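From: Cleiton Leite
To: Holiday figures list
Subject: Re: [figures] Shelf wear on the Corno carolers

Hi Vaughn, and hello everyone else,

I meant to write back on Sunday but we had family over and the computer never got turned on. I hope your shelves survived the move!

Vaughn Blackwood wrote:

> Does anyone else have the Corno carolers, the set with the lamp post?
> Mine have been in a cabinet in the front room since we moved to
> Durkbridge, and when I took them out last night the felt under two of
> them had left a dark green mark on the shelf. The lady with the muff
> has also lost a little paint on the edge of her bonnet. I would like
> to touch her up but I'm scared of making it worse. Also, is the lamp
> post supposed to lean? My wife says it always did. I say it didn't.
>
> Vaughn

I do have that set, and your wife is right, I'm sorry to say. Mine leans toward the choirboy and has done so since the day I unwrapped it. I bought it at the Christmas shop in Karnville, the one that used to be next to the shoe repair, and there were three sets on display and every one of the lamp posts had a tilt to it. I've grown fond of it. A friend straightened hers with a bit of putty under the base and I think it looks odd now, though I haven't told her so.

About the green marks. My early Corno pieces did the same thing on a painted shelf. The felt on those was a very deep green and it seems to let go of its color if the room gets at all damp. What I did was peel it off slowly, starting at a corner, with a hair dryer on low to soften the glue. Keep the dryer well away from the painted part. Then I cut new pieces out of plain cream felt from the fabric store, using the old ones as a pattern. White craft glue is fine. If you'd like to keep yours as they came, set them on a piece of clear acetate cut a little smaller than the base and you won't see it from the front at all.

The bonnet is a harder one. How big is the chip? If it's just the very edge I'd be tempted to leave her be. My set is number 196 out of 800 and I know some folks on this list feel strongly that you don't put a brush to a numbered piece, ever. I'm softer on that than I used to be. I have 5 carolers and all 5 have a nick somewhere, and the one I did touch up (the gentleman with the scarf) gives me as much pleasure as the rest. I used ordinary craft acrylic, thinned a little, and put it on with the tip of a toothpick. Try your color on a white saucer first and let it dry, as the reds especially go darker. Mine took me four tries to match and I was very cross by the third. 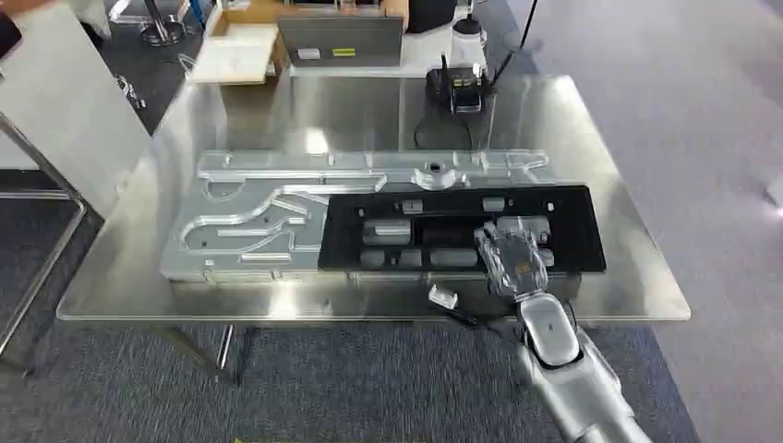 One more thing on the cabinet while I think of it. If yours has those little halogen lights in the top, do check how warm it gets in there with the doors shut. I lost the shine on a Fitzsimmons angel that way, one I'd had from my aunt, and I still feel bad about it. I changed the bulbs to LEDs in March and the glass stays cool now even when they've been on all evening.

Does your set still have its box? The foam in mine has gone crumbly and I've been wrapping everybody in acid-free tissue and putting them in a plastic tub, but I'd love to hear what other people are using. And if anyone has a spare songbook for the choirboy, the tiny one that slots into his hands, please write to me. Ours went up the vacuum cleaner years ago and he has been singing from memory ever since.

Give my best to your wife, Vaughn, and let us know how you get on with the bonnet.

Warmly,
Cleiton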